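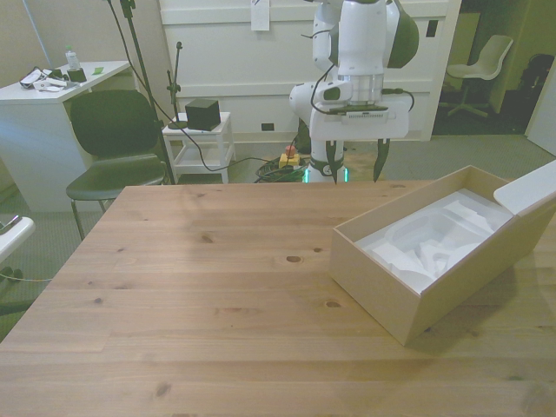
My sister rang in September to ask whether she should hold off buying a dishwasher, seeing as a robot would be along soon to do the washing up. I told her to buy the dishwasher!

I do love these machines, and I've spent far too many evenings reading about them. But ask one to put something back in its box, snug in its foam, lid shut, and you'll see how far there is to go. My hands do that while I'm on the phone. An arm with two fingers has to find the box, get the thing the right way round and feel when it's caught on a corner (most of them can't feel much at all).

I packed parcels at a warehouse in Virnham for 2 years, and on my best shift I did 326. Nothing I've seen comes close to that with mixed goods. Same part, same spot, all day long? Fine, let the robot have it, and good riddance. My kitchen drawer is another matter, and I'd want to see one cope with that before I spent a penny.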